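Onley modular work table, white top, two-panel

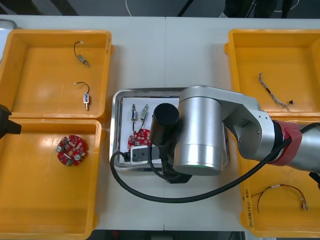 Overview

The Onley is a flat white work table for sorting, packing, light assembly and general bench jobs. It is sold as single panels or as a joined pair. Most customers buy the pair, which gives a long, level surface with only a thin seam where the panels meet.

The top is hard-wearing and wipes clean with a damp cloth. It has no raised edge, so trays and boxes can be slid straight off on to a trolley. Bins and trays are not included.

Order code: ONL 753

What comes in the box

Top panel or panels, already drilled
Steel underframe in parts
4 legs per panel, with screw-in levelling feet
Joining plates and bolts (pair only)
Hex key
Printed instructions

You will need a cross-head screwdriver and a spirit level. Two people are needed to turn the table over once it is built.

Choosing a height

The standard legs are for standing work and adjust over a short range at the foot. Seated legs are shorter and have the same fixings, so they can be swapped later without drilling. Please state which set you want when ordering. If you leave the box blank we send standing legs.

A table used by several people on different shifts is usually best set for the tallest, with a low platform for anyone who needs it. For heavy parts, go lower than you would for fine work.

Choosing a top

White is the stock colour. Small dark parts show up well on it and it reflects a fair amount of light, so a room with strong overhead lamps can be tiring to work in. A pale grey top is available to order and has a matt finish. Prices are the same for both.

The top is not suitable for hot work. Put a heat mat under soldering irons, glue guns and anything of that sort. It will stand up to most household cleaners, but acetone and strong thinners will dull the surface and should be kept off it.

Joining two panels

Build both frames first and leave the bolts finger-tight. Stand them side by side on the floor where the table is going to be used. Adjust the feet until both tops read level, then fit the joining plates from underneath and tighten the frame bolts, working from the middle outwards.

A faint line will always be visible at the join. If you can feel a step with your fingertip, slacken the plates, adjust the nearest foot and try again. Do not force the panels together with clamps, as this can chip the edge.

For work with liquids or powders, run a thin bead of clear sealant along the seam before the plates are tightened. Sealed tables can still be taken apart, though the sealant has to be cut with a knife first.

Loading

Each panel is rated for an evenly spread load. The rating is stamped on the label under the front rail, and it is lower for panels fitted with castors. Keep vices, presses and other heavy items over a leg and not in the centre of the panel. Do not stand or sit on the table.

Accessories

Lower shelf – fits between the legs, full width or half depth
Back rail – takes hanging bins and tool clips
Castor set – all wheels braked, raises the table slightly
Cable tray – hangs under the rear rail, single panels only
Friesen edge strip – push-on rubber strip for the front edge, sold by the length

The back rail cannot be fitted to the same side as the cable tray. If you need both, put the rail on one side and the tray on the other, or ask us about the deeper Skasley frame, which has separate fixings for each.

Care

Wipe down at the end of the day and dry with a soft cloth. Pen marks come off with a little white spirit. Check the frame bolts a month after building and then once a year – more often if the table is on castors. Scratches cannot be polished out, but panels are sold separately and a worn one can be changed without replacing the frame.

Delivery and returns

Tables are sent flat-packed on a pallet from our Taltville warehouse. Delivery is to the ground floor, kerbside, and takes up to 8 working days for white tops. Grey tops take longer and we will confirm a date after you order. The warehouse closes for stocktaking in July, and orders placed during that week go out when it reopens.

Please check the corners of each panel before signing. Damage must be reported within two working days, with the packing kept. Unbuilt tables may be returned in their boxes. We cannot take back a panel that has been drilled, cut or sealed.

Questions we are asked

Can the panels be cut down?
Yes, but the frame cannot, and cutting ends the guarantee.

Can three panels be joined in a row?
Yes. Order one pair, one single and an extra set of joining plates.

Will it fit older Onley legs?
Only legs with the round fixing plate. The square plate was dropped and the holes do not line up.

Stock

2,198 white panels in stock at last count. Page updated 3rd March.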